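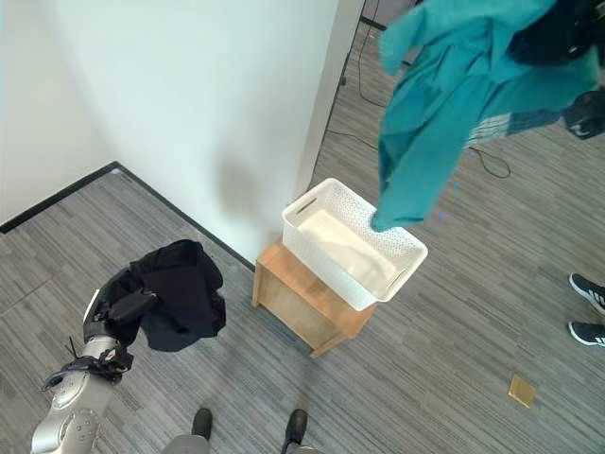

One bride from last spring told us she had kept every card from her wedding but couldn't remember a word of what her own father said in his speech. We hear that a lot, and it's why we're looking for couples to take part in Testa!

Testa is a year-long project run by Stimunov, and we'd love 104 couples to join us. You can be newly engaged, planning a big do or a register office and a pub lunch, or already married and celebrating an anniversary. We want to record how people tell their families, pick their readings and get through the day itself (the seating plan rows too, if you're willing).
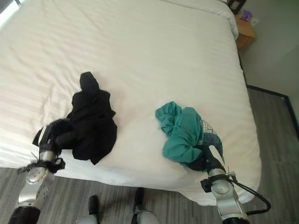 Each couple keeps a short diary and has two recorded chats with us, at home or at our rooms in Zargate. You'll get £500 between you, paid in two halves, and a bound copy of your diary to keep.

Both of you need to be over 18 and happy to take part. Family members can join the second chat if you'd like them there.

To apply, pick up a form at the Zargate office or write us a few lines about how you met. Applications close at 5pm on the last working day of December.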